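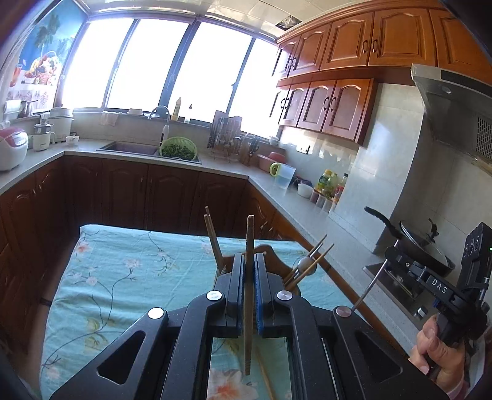
Photo: Oei

Farneo foliar trial, notebook, May

Second feeding of the tomato block finished 10:40. Product is the Fludetti liquid humate, the batch with the micro element additive (Fe, Zn, Mn, B). Same dilution as last time, 4 mL per liter. Mixed in the blue drum, agitated by hand, strained through the fine mesh before filling the sprayers. Residue on the mesh was heavier than with the first batch. Dark grit, does not dissolve in warm water. Kept a jar of it on the shelf above the scale, labeled.

Tank pH before spraying 6.9, after adding product 7.6. Well water at Nalville is hard and I would like to try the next mix with a little citric acid to bring it under 6.5. Iron is not going to stay available at 7.6 unless the chelate is a good one, and the label does not say which chelate it is. Wrote to Fludetti to ask. No reply yet.

Plot layout unchanged: rows 1 to 6 control (water only), rows 7 to 12 humate without micro elements, rows 13 to 18 full product. Total plants 245 after replacing the ones lost to cutworm. Replacements are tagged with yellow tape and should be left out of the height averages. Whoever does the next round, please check the tape is still on. Two had blown off in row 9 and I retied them from the planting map.

Leaf color. Interveinal yellowing still visible on new growth in the control rows. Full product rows look greener to the eye but the meter readings overlap, so I am not writing that down as a result. Meter was reading low on the reference tile at the start and I had to zero it twice. Battery replaced.

Soil conductivity, 15 cm depth, full product rows: 934 microsiemens per cm at the east end, a good deal lower at the west end. The drip line sags in the middle of the block and the east end gets more water and probably more of everything else. This was there before the trial started and the row assignment does not correct for it. Should have been blocked east to west. For the fall planting, randomize inside each half.

Sprayer notes. The backpack unit with the cone nozzle puts out more than it did at calibration. Caught one minute of output in the graduated cylinder, and it was 51 mL over. Swapped the nozzle, came back to spec. The old one is visibly worn at the orifice, thrown out. This means the first feeding on rows 13 to 18 was overdosed by an unknown amount. Entered as a remark on the data sheet, no correction applied.

Slight marginal burn on the lower leaves of row 14, north side only. Could be the overdose, could be that we sprayed too close to noon. From now on spraying is finished by 9:00 or moved to evening.

To do:
Order two spare cone nozzles and a new mesh.
Send tissue samples, youngest mature leaf, separate bags for east and west.
Dry the grit from the mesh and weigh it against the volume strained.
Level the drip line before the next feeding, and note the date it was done on the block map.
Stock of product left: one full can, one opened. Opened can is in the cold store, lower shelf. Shake well, it settles hard.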